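Right hand drops out mid-task, left one fine — anyone else had this?

mossgate_tom
Hello all. I've been lurking for ages but I've got a proper puzzle now so here goes. We run a two-armed humanoid doing tidying jobs in a mocked-up lounge (folding, fetching, clearing cups, that sort of thing). Five-fingered hands both sides, Larnusel controller, stock firmware. For most of August it behaved beautifully.

Now the right hand keeps going dead. The arm carries on as if nothing's wrong, but the fingers stop answering and stay in whatever shape they were in. Error log just says 975, hand timeout. A restart clears it and then it might be fine for ages, or it might go again on the very next run. Left hand has never done it once.

I've swapped the fuse, reseated the plug at the elbow and reloaded the hand settings. No change. Any ideas before I start taking things apart?

pellucid
975 on ours was the cable, every single time. The run down the forearm gets tugged when the wrist rolls over and one of the wires goes inside the sleeve where you can't see it. Wiggle it near the wrist with the hand powered and the arm locked and watch the log.

Matvii Sydorenko
I wouldn't be so quick to blame the cable. We had the same code for weeks, changed the cable 2 times, same code came back. In the end it was the hand getting too hot from gripping hard and holding. The board shuts itself off and the controller only notices that it has gone quiet. What grip force are you running?

mossgate_tom
Force is at 50 per cent both sides, so I'd expect the left to sulk as well if it was heat? Though the right does do most of the gripping, I'll give you that.

pellucid
Exactly, same force both sides and only one of them dies. Cable.

Matvii Sydorenko
Same setting is not the same work! If the right does all the holding then the right gets hot. Log the temperature, it costs nothing.

hobnail
Can I butt in on the safety side — what does it do with whatever it's holding when it drops out? Ours was an Isus hand and it went limp, and we had a mug of tea over a laptop. If yours freezes shut that's a different worry, especially if somebody's fingers are in there.

mossgate_tom
Freezes, doesn't go limp. I've had to hit the stop and ease a cushion out of it, which wasn't fun. House rule now is that you don't reach in until the stop's pressed. Picture from the head camera so you can see how the cables run:
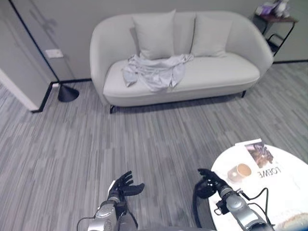

Head cam view, right hand over the table, cables looping out by the wrist

pellucid
Well there you go, look at the loops on that right arm! They're sticking out over the tabletop. One low sweep and they'll catch the edge. I'd clip them in closer to the forearm, leaving enough slack for the wrist to turn.

hobnail
Agree they want tidying. Also I'd move that coffee off the magazine before you test anything. Use an empty cup, or a plastic one.

Matvii Sydorenko
The loops are ugly, yes, but a photo can't tell you a wire is broken. Please do the temperature log first, otherwise you change two things and learn nothing.

mossgate_tom
Right, did both, one after the other, to keep the peace. Temperature first: 9 runs with logging on, it dropped out in three of them and the hand was barely warm each time. Then I locked the arm and did the wiggle test, and I can bring up 975 whenever I like by bending the cable just behind the wrist. Sorry Matvii!

Matvii Sydorenko
No need for sorry, now you know. I'd still lower the force a bit.

pellucid
Get the Sang silicone cable if they'll sell you a single one, the Disov stuff is stiffer and we went through it much faster.

mossgate_tom
Ordered the Sang one this morning. Right arm's parked with the power off until it comes. Does anybody know if the strain clip comes with it or do I need to buy that separately?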